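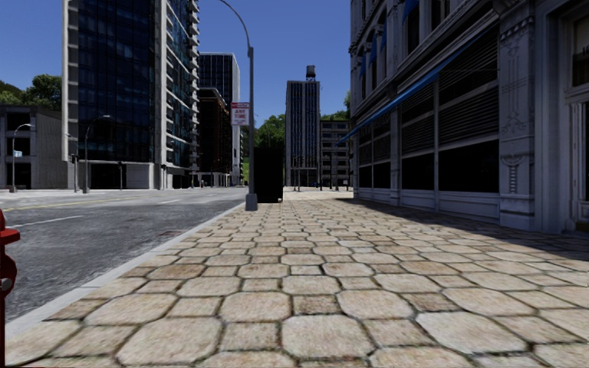 *Pavement, ornate building on the right, Soditville*

Quick one because I've got a train at 6 and the build is still going.

So the save system. I rewrote it. Again. Lorne Turcotte said back in June that we'd regret stuffing the whole player state into one JSON blob and yes, fine, we regret it. Every autosave was writing all of it out - inventory, quest flags, door states, the lot - on the main thread. 657 ms hitch on the old laptop. You'd walk through a door in Penner and the music would stutter.

What I did:

- split the save into chunks, one per region
- each chunk has a dirty flag, only dirty ones get written
- writing happens on a background thread, from a copy
- version number at the top of every chunk (should of done this on day one)

The copy is the bit that bit me. I was handing the thread a reference to the live list, so if you picked something up mid-save you got half an inventory. Took me two evenings to find. Struct copy, deep clone the lists, done.
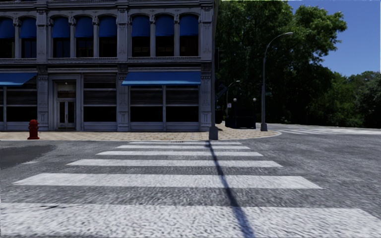 **Stellside - Gameplay & Tools**

Old saves. I wrote a migrater that reads the blob, cuts it into chunks and leaves the original next to it with .bak on the end. Ran it over the 27 saves Dwight Beaulieu had sitting in his test folder. All but 2 went through. Both of those had a quest ID we deleted ages ago, so now an unknown ID gets logged and skipped and the load carries on. Before it just threw and dumped you at the title screen, lovely.

Still to do:

- cloud sync, haven't touched it
- write to a temp file then rename, so a power cut doesn't eat the chunk
- Produra (our level exporter) still gives duplicate object IDs if you copy a room. Saves key off those IDs. Bad. Dwight has a script that finds them but it's not in the build yet

Also autosave is capped now, no more than one every 400 frames unless you change region. Might be too slow, might be fine - need to play it properly and not just run back and forth through the same door.

If your doing something similar, put the version number in first. Right, build's finished. One warning, looking at it tomorrow.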